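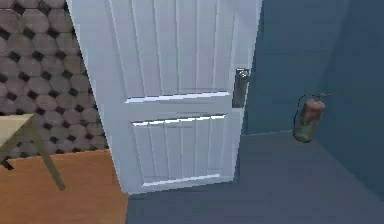 阅读约需 2 分钟的人请直接跳到“规格”，从头读到尾：一杯茶

Furneo 手持示教器（带 MacLeod 仿真场景包）

Pridutton 出品 | 现货 | 含 2 米数据线

开门这个任务我教过太多遍了，多到现在自己回家拧门把手都会下意识放慢，手腕先摆正再往下压（家里人已经问过我是不是手疼）。所以店里让我来写 Furneo 的页面，我就从开门写起，反正买它的人十有八九也要教机器人开门。

先说它是什么。Furneo 是一个握在手里的示教器，你拿着它动，机械臂的末端跟着动，食指那边的扳机管夹爪的开合，拇指底下一个小按钮管“我要开始录了”和“录完了”。可以接真机，也可以接仿真，接口走同一套，所以你在电脑里练顺了的手感，换到真机上不用重新适应按键。手感本身当然还是会有差别，这个后面我会讲，别急。

为什么我喜欢先在仿真里教

真机我也爱，但是真机教开门有几件很烦的事。门会自己回弹，地上要清场，急停按钮旁边最好站个人，录废一条就得走过去把门关回原位再走回来。在仿真里按一下重置，门就回去了，手都不用离开示教器！我第一次用 MacLeod 场景包的时候，一个下午录的条数顶我之前好几天，当然也录废了很多，后面单独说。

MacLeod 是跟 Furneo 一起给的场景包，里面的室内场景专门挑了些对示教比较“刁”的搭配。页首那个门的场景我用得最多：白色的门，门板上一道一道竖着的细槽，银灰色的压杆把手，半开着，一边是橙棕色的木地板，另一边换成灰色地面。看着挺普通对吧？可是真拿来录就知道好用在哪儿了。门两边的墙和地面长得完全不一样，左边那面墙是八角形加小菱形的花纹，右边是蓝灰色的素墙，策略学的时候如果偷懒只认背景，你把门的角度一换，马上就露馅。我拿它来查“到底学会找把手了没有”，特别灵。

墙上还挂着一个小灭火器，斑斑驳驳的，就在把手右边偏低一点的位置。我建议你别把它关掉。场景设置里每个摆件都有开关，刚上手的人很喜欢把画面清得干干净净再录，结果训练出来的东西一见到杂物就犹豫。左边那张小桌子也一样，留着吧，顺便还能逼着你规划一下往哪边绕。

贴图比较朴素，细节不多，边缘也有点软，我先说清楚，省得有人冲着画质来。它吃显卡很少，我那台旧笔记本都跑得动，而示教的时候你最在意的是手动了画面跟不跟得上。要更精细的贴图可以自己换，材质文件夹是敞开的，命名规则写在说明里。

怎么上手

开箱之后先别急着录。把线插好（机身上的口是防呆的，插不进去就是反了，别硬来，我见过硬来的），打开配套程序，选“仿真”，然后在列表里选一个场景。第一次进去它会让你做一次零位校准：把示教器平放在桌上，等指示灯从闪变成常亮，再拿起来。桌面有点斜没关系，有金属台面的话垫本书，磁场会让航向慢慢飘。

然后随便晃一晃。我是认真的，什么都不录，就晃，往前推、往回拉、转手腕，看末端怎么走，晃到你不再盯着自己的手为止。很多人跳过这步，后果就是前面录的几条全是一顿一顿的，每动一下都要想一下，模型学得可忠实了，你犹豫它也犹豫。

比例这一项默认是一比一，手走多远末端走多远。教开门我会把它调小一些，靠近把手那一段动作细，手可以放开一点；等到要拉门的时候弧线又大，一比一反而舒服。Furneo 侧面有个拨轮可以边录边改比例，改的那一刻末端不会跳，它会从当前位置接着走。我个人觉得这个拨轮值整台机器一半的钱（老板看到这句估计要皱眉）。

手不够长怎么办？松开握把内侧的离合键，手收回来，再按住，接着走，跟鼠标拿起来挪个地方是一个意思。离合松开的那段时间默认照录，末端在轨迹里就是停着不动的，如果你不想要这些停顿，导出时勾选“去除静止段”。我通常勾，但教需要等待的任务就千万别勾，比如等门停稳再通过，等待本身就是你要教的东西。

教开门，我自己的做法

先把门的初始角度定下来。关着的门和虚掩着的门是两种任务，别混在一起录，至少一开始别混。关着的要压把手，虚掩的只要找到一个能推能拉的地方就行，模型要是两种都见过一点又都没见够，就会出现对着一扇已经开了的门很努力地压把手那种画面，我看着都替它累。

每种初始状态我先录 30 条。起点要换，手从左边来、从上面来、离门近的、离门远的都要有，但最后贴上把手那一小段要尽量一致，夹爪的朝向别今天横着明天竖着。30 条录完先别接着录，去训一个小的看看毛病在哪儿，再针对毛病补。我以前一口气录一大堆，训完才发现自己从头到尾都习惯性地往右偏了一点，全得重来，那天晚饭都没吃好。

压把手的时候，别垂直往下戳。把手是绕着轴转的，你的手也得跟着走一段弧，戳下去在仿真里看不出大问题（接触模型比较宽容），上了真机夹爪就会从把手上滑脱，或者跟把手别着劲。养成画弧的习惯，在仿真里就养好。

拉门也是弧，而且这个弧更大。新手最常见的错误是直着往后拉，门轴可不会跟你讲情面。我的办法是脑子里想着门轴在哪儿，然后让手腕跟着门板一起转，始终跟门面保持差不多的夹角。门开到够宽就可以松了，松开之后把末端抬离把手再撤，别贴着门板蹭回来，蹭那一下很容易又把门带动。

录失败了要不要删？要看怎么失败的。没碰到把手、撤回来重新对准、然后成功了的，留着，标成“含纠正”，这种特别宝贵，模型出错的时候就指望它学这个。纯粹手滑、接电话、打喷嚏的，删。程序里每录完一条会弹一个小条让你选“留”“纠正”“弃”，键盘上也能按，我把它绑在脚踏板上了（脚踏板另买，普通的那种就行，能模拟键盘就可以用）。

录制时长我自己的上限是 40 分钟，到点就停下来喝水。手累了动作会变懒，抬得不够高，转得不到位，你自己感觉不到，回放的时候一眼就看得出来。

关于从仿真搬到真机

很多人写邮件来问：在 MacLeod 里录的，能不能直接拿去真机上跑？我的回答一直是可以试，别直接上全速，也别指望一次就成。我的习惯是仿真里的数据打底，真机上再补一小批，两边用同一个 Furneo、同一套按键、同一个人来录，这样风格是连着的。真机那边的门如果带闭门器，阻力跟仿真差得会比较多，场景设置里可以给门轴加阻尼，调到你自己觉得推起来“像”为止。没有标准数值，我也是拿手感凑的。

还有视角。仿真里你可以把相机摆在任何地方，摆得特别舒服，什么都看得见，然后真机上相机装在手腕上，靠近把手的时候大半个画面都是门板。所以请在一开始就把仿真相机摆到跟真机一样的位置！这条我想加粗，可惜页面后台不给加粗。

Furneo 给你的力反馈只有震动，碰到东西会震，接触越重震得越密。它给不了真正的阻力，想要推门时手上真有分量的那种感觉，得上带电机的主手，价格就完全是另一个世界了。我用下来，开门、开抽屉、拿放东西，震动够了；拧很紧的盖子、插很紧的插头，会有点隔靴搔痒，我不想骗你。

Esine 底座要不要一起买

Esine 是放示教器的桌面底座，吸着放，顺便充电，顺便当零位。放上去自动校准，拿起来就能录，省掉前面说的平放等灯那一步。如果你一天里反反复复拿起放下，买。如果你是一周用一次，用书垫着完全可以，省下的钱拿去买脚踏板吧。

底座是单独卖的，不含在标准包装里，这个下单前看一眼，三月那阵子有好几位客人以为是一套，收到以后有点失望，所以我把这句话往上挪了，配图旁边的标题也改过了。

规格

名称：Furneo 手持示教器
品牌：Pridutton
连接：有线，数据线 2 米，随附；无线模式可用，建议录制时插线
握持：左右手通用，程序内切换
控制：六自由度末端位姿，扳机控制夹爪连续开合，离合键，录制键，比例拨轮
反馈：震动
适用：仿真（MacLeod 场景包）与真机，同一接口
导出：末端轨迹、关节轨迹、夹爪开度、相机画面、按键事件，带时间戳
标注：每条可标留用、纠正、弃用，可加文字备注
退换：收货后 30 天内

包装里有

示教器主机
数据线
腕带（请戴上，摔过的人都会戴上）
MacLeod 场景包下载卡
一张纸质快速上手，正面图反面字

包装里没有

Esine 底座
脚踏板
机械臂（是的，真的有人问过）

常被问到的

能两只手一起用吗
可以，买两台，程序里各自指定左右，录制键按任意一边两边同时开始。双手的任务我建议先分开练，一只手扶门一只手拿东西过去，听起来简单，第一次录的时候我脑子完全打结。

左撇子
我就是。切换之后按键功能会跟着换，拨轮在外侧，用中指关节去拨，习惯一两天就顺了。

夹爪开合方向反了
在设置里勾“反向”。不同厂家的夹爪对零的定义不一样，有的零是全开有的零是全闭，第一次接真机之前请先在空中开合一下看看，别拿着杯子试。

可以自己做场景吗
可以，把模型放进场景包的目录里，写一个描述文件，门和抽屉这类会动的东西要给出轴的位置和活动范围。场景包里自带的都能打开来看，我的建议是复制一个最像的下来改。门的那个我改过很多版，换过墙面颜色，换过开门方向，还把把手挪高过，挪高以后录出来的动作跟原来差得比我想的多，值得做一批混进去。

录的时候画面卡一下，那条还能用吗
看时间戳。导出工具会检查间隔，间隔异常的会标黄，标黄的我一般弃掉，实在舍不得就把那一段剪了只留后半。偶尔一条不要紧，老是卡就看看是不是在用无线，插上线再说。

多个人一起录行不行
行，建个人档案，每个人的比例和手别都记得住，导出的数据里也会带上是谁录的。风格差别会比你预料的大，有人推门像推购物车，有人像在博物馆里开展柜，混在一起训之前先各看几条回放。

需要联网吗
装场景包的时候要，录制和导出都在本地，不联网照样用。

保养和小毛病

扳机用久了会有一点点虚位，表现是你明明松开了夹爪还合着一条缝。进设置里重新标一次扳机行程就好，按到底，松到底，确认。握把用微湿的布擦，别喷酒精，外面那层软胶会发黏，我自己那台就是这么黏掉的。

航向飘的话先看桌子附近有没有音箱或者磁吸的东西，挪开再校一次。还是飘，把程序关了重开。还是飘，写信给我们，附上一段录制文件，比文字描述好查得多。

固件更新请在两批数据之间做，别录到一半更新。更新不会改坐标系，但是震动的强弱有时候会调，手上的感觉一变，你的动作也会跟着变，同一批数据里前后不一样就很难受。

下单

选“单机”或者“双机”，Esine 底座在下面的加购栏里勾。发票抬头写在备注，写全称。学校和实验室要走报价单的，在备注里写“报价”，我们先发单子不扣款。

收到以后有什么用着别扭的地方也欢迎写过来，拨轮就是有位客人抱怨之后才加上的，最早那版改比例要停下来点鼠标，现在想想我都不知道自己是怎么忍过来的。

相关页面：Esine 底座 | MacLeod 场景列表 | Furneo 双机套装 | 退换说明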